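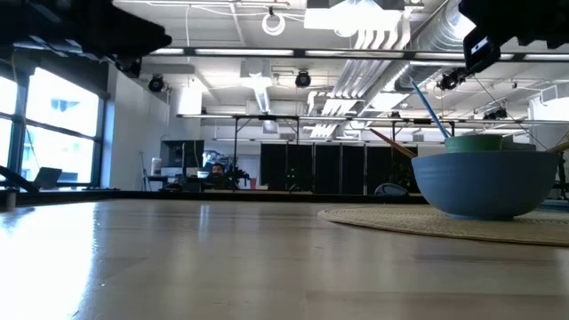

Clearing the Table After a Shared Meal

Gillside Residence, Dining Room Guidance
Issued 09/09/2019

Residents who use the dining room are asked to clear their own places. The steps below apply to all long tables and replace the sheet posted in June. Questions may be directed to Tapio Ojala at the front desk.

## Before you begin

Scrape leftover food into the compost pail. Collect one large bowl from the sideboard for each end of the table. The Brekby bowls are wide enough to hold smaller dishes and utensils together, and they should be used in preference to the older Josico trays, whose handles have become unreliable.

## Stacking

1. Set the large bowl on a woven placemat. Do not slide it across the bare tabletop - the foot of the bowl can mark the finish.
2. Place the smaller bowls inside, side by side where they fit. Dishes of different shapes should not be forced into one another.
3. Add spoons and spatulas last, with handles pointing up and outward. Wooden utensils may rest against the rim.
4. Keep knives and glassware out of the bowl. They are carried separately.
5. Lift the bowl with both hands and take it to the kitchen. If it is too heavy to lift comfortably, make 2 trips.

## Wiping the table

Remove the placemats and shake them over the sink. Wipe the tabletop along its length with a damp cloth, then dry it with a clean one. Streaks are easiest to find from a low angle, facing the window. Laptops and papers are to be moved before any wet cloth is used.

Braided placemats must not be soaked. Brush them, wipe them lightly and lay them flat until dry.

## Putting away

Wooden utensils are washed by hand and returned to the Kuipers rack. Nested bowls go on the lower shelf, no more than four to a stack. Replacement placemats are kept in cupboard 264 - please sign the list inside the door when taking one.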